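*Notes to go with week 5, Intro to Automation. Read these before the tute, please!*

So, for those who missed the open day (I know the bus was a bit of a shambles), I'll run through what we saw at Bernora and the bits I'd like you to hang on to for the assignment. The kitchen demo is the one I keep going back to. It's an ordinary sink on a tiled bench, with two arms working over it, and the job is moving dishes and small odds and ends in and out of the basin. Sounds dull. It's a terrific problem!
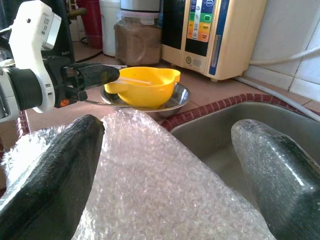 The hosts split the talk into three parts, and the first was all about reach. Two arms sharing one workspace have to stay out of each other's way, and the simplest fix is to give each one its own side and only let them meet in the middle when the task calls for it. Pillon, the planning software they use, treats the middle strip as a shared zone that one arm has to "book" before going in. Crude, but it's easy to debug, and I'd be very happy to see it in your designs.

Somebody asked about cycle time. Up to 94 seconds for a single pick and place when the planner gets fussy, which got a laugh from the back row (you could do it in two, yes, we know).

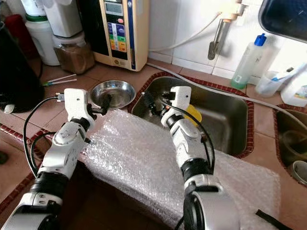
Peadar Ó Súilleabháin

Right, second part: grasping. Thin-walled things are a pain. A rim gives you something to pinch, but come in a few millimetres low and you shove the whole dish along the bench. Stainless steel is worse again for the vision side, as the highlights shift whenever the arm moves and the depth readings go patchy. Go back over the Özkan chapter on reflective surfaces, mostly the section on choosing viewpoints. Skip the derivation unless you're keen.

The Curker log they handed out has 428 grasp attempts in it. Please don't plot the lot on one chart! Sort them by object first, then by approach angle, and see what colour-coding does for you.
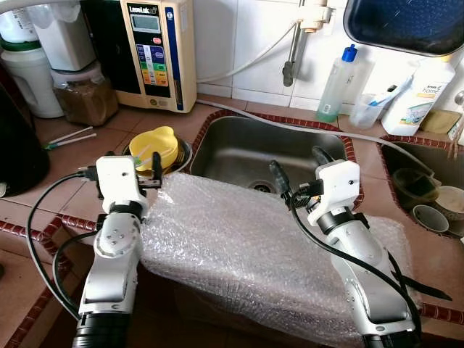 *Fig. 3. Both arms at the sink, LeveLuk water ionizer on the back bench.*

Third part was clutter, and this is where I reckon the assignment marks will be won or lost. A lab table has whatever you put on it. A kitchen has hoses, bottles, cups and a tap sticking out of the wall, and your collision model has to know about them all or leave a generous margin. Think about which you'd choose, and what the margin costs you in reach. 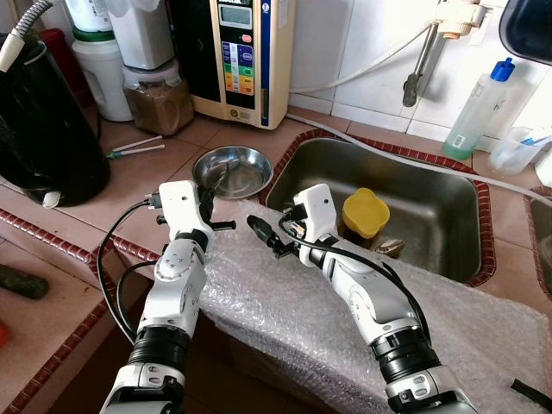
**Why not use one longer arm in place of two?**
A longer arm needs bigger joints to carry its own weight, and it still can't hold a bowl steady while lifting something out of it. You'd also lose the shared-zone trick.

Sketches of your workspace are due at the start of the tute. Pencil is fine, and bring the Curker log with you.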